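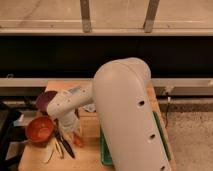 Unit 3: Laying Out a Small Preparation Surface

Reading time: 3 minutes

Course 2088, Draltar evening program. Notes by Lærke Lund, revised 17th October. Read before the practical in room 415.

3.1 Scope

Unit 2 dealt with fixed counters and storage. This unit deals with the surface itself and the loose items on it: bowls, boards, knives, cloths and food. The surface is assumed to be a small wooden tabletop with one person working at it. Shared benches are covered in Unit 5.

3.2 Terms

Work zone. The part of the surface where cutting, peeling or mixing takes place. It moves during a task, and a layout should be checked against each position it takes.

Holding zone. Any part of the surface where an item waits. Whole produce, filled bowls and clean utensils are all held items.

Discard zone. The place for peel, ends and wrappings. On a small surface this is usually a bowl or a tray.

Drift. The gradual movement of items out of their zones during a task. Drift is normal. It is measured by comparing the layout with the starting plan, item by item.

Obstruction. An item that must be moved before the next step can begin. The same item may be an obstruction in one step and in its correct place in the next.

3.3 Starting position

Draw the plan before putting anything down. The outline of the table goes on first, then the largest flat item, then the bowls. Small items go on last. Krajčí's method, used in the September session, begins with the knife and works outward. Either order is accepted in the assignment, but state which one was used.

Bowls near a side edge leave the middle free for cutting. They are also easier to knock, so the practical sheet asks for a clear margin between the bowl and the edge. A tall item should stand behind a low one as seen from the working side. Where two bowls are used, record the contents of each on the plan. Color alone is not a label.

Cloths are treated as held items and are drawn on the plan like any other. A folded cloth is drawn as a rectangle, a crumpled one as an irregular outline at its full extent. Students often leave cloths off the plan and then find that the space is already taken.

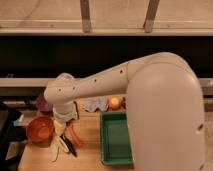

Fig. 2. Mixed layout with a bowl on the left and a green tray on the right. The round fruit and the cloth lie toward the back.

3.4 Reading a layout

Use Fig. 2 for the first reading exercise. List the items by zone, working from the back of the table to the front. Items that cannot be identified with confidence are entered by shape and color only, for example "thin, orange-red". Do not guess a function from a shape.

Then mark the free area. In Fig. 2 the tray takes up a good share of the right side, and most of the small items are to the left of it. Two questions follow for discussion:

– Which single item, if moved, would release the largest connected area of wood?
– Would the tray serve better as a holding zone or a discard zone?

There is more than one workable response to each. Danko's group argued last term for moving the bowl, Tseng's group for turning the tray.

3.5 Knives

A knife at rest counts as occupying its full length plus the clearance needed to pick it up by the handle. Draw it with an arrow toward the tip. A diagonal knife takes up more usable area than one set parallel to an edge, as the triangles on either side of it are hard to use.

Keep cut pieces and strips away from the blade. If food lies against a knife at rest, record this as a fault, even when the rest of the layout is sound. Fig. 3 is the reference for this section. Note the direction of the tip and the position of the pale strips relative to the orange bowl.

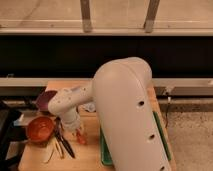 3.6 Assignment

Prepare one plan of Fig. 3 at the scale given on the Bartoš grid sheet. Show the zones, the knife arrow and any items that are partly hidden. Use a broken line for hidden edges – do not complete them in solid line. Add a second plan with no more than 2 items moved, and a short note on the area gained.

Plans go to Žofie Štefanec. Late work is accepted up to the start of Unit 4.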